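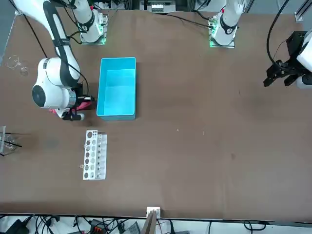 Clotano Folding Trestle Table

A trestle table for halls, workrooms and anywhere else that needs a large flat surface some days and a clear floor on others. The legs fold flat under the top and lock with a sliding catch at each end. One adult can put it up. Two people should carry it.

The table is sold singly or in sets of 4. Sets come with a storage trolley that takes up to 8 tables stacked on their long edges, so a hall with two sets only needs one trolley out at a time. The trolley will go through a standard single door when loaded, but check the turn if your store cupboard opens off a corridor.

Choosing a top

There are two tops. The standard top is a sealed board with a plain finish, and it suits meetings, meals, jumble sales and most craft work. The heavy top is thicker and has a steel rail under each long side. Choose it if you use clamps or sewing machines, or if people tend to lean on the middle. It weighs noticeably more, and we don't recommend it if the tables are going up and down every day.

Both tops have rounded corners. Square corners were dropped from the range in November and we no longer hold replacements for them.

Height

The legs have two settings, one for sitting and one for standing. To change the setting, fold the legs in, press the button on each leg and pull until it clicks. Do all four legs before you turn the table back over. If the table rocks afterwards, one leg is nearly always a click short.

A low version for playgroups is made to order. It does not adjust and it will not fit the trolley.

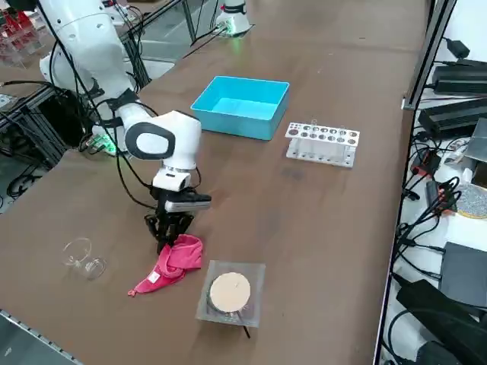
Halls and Workrooms Team, Clotano, Bainbridge Road, Flisville

Looking after the table

Wipe the top with a damp cloth and a little washing-up liquid, then dry it. Don't use bleach or scouring pads, as they dull the seal and the dull patch will then mark more easily than the rest. Candle wax should be left to harden and lifted with a plastic scraper. Ink is harder to shift – try surgical spirit on a small area first.

Oil the leg hinges twice a year. A drop on each pin is enough, and any more will end up on the floor.

Check the catches before each hire or booking. A catch that slides without any resistance has lost its spring and the table should be taken out of use until it is replaced. Springs, catches, feet and leg buttons are all kept in stock and can be fitted with a crossheaded screwdriver.

Delivery

We deliver to Flisville and Clamalville on our own van every Tuesday. Ksawery Tokarz drives that round and will take the tables into the building if there is level access. Orders for other areas go by pallet carrier to the kerb only, so please have someone there to help. The trolley arrives in two parts with the bolts taped inside the frame.

Set orders are normally ready in 16 working days. Single tables are usually quicker.

Trying one first

Both tops are set up in the Bainbridge Road showroom, along with the trolley. Ask for Poppy Whitlock or Callum Mottram. Halls can also borrow one table for a week before placing a set order, and the delivery charge is taken off the final bill.

Spares and repairs: Kirsty Bunting
Hall and school accounts: Ashley Pickering

Goes with: stacking chair, chair trolley, clip-on table skirt, replacement rubber feet (pack of 8)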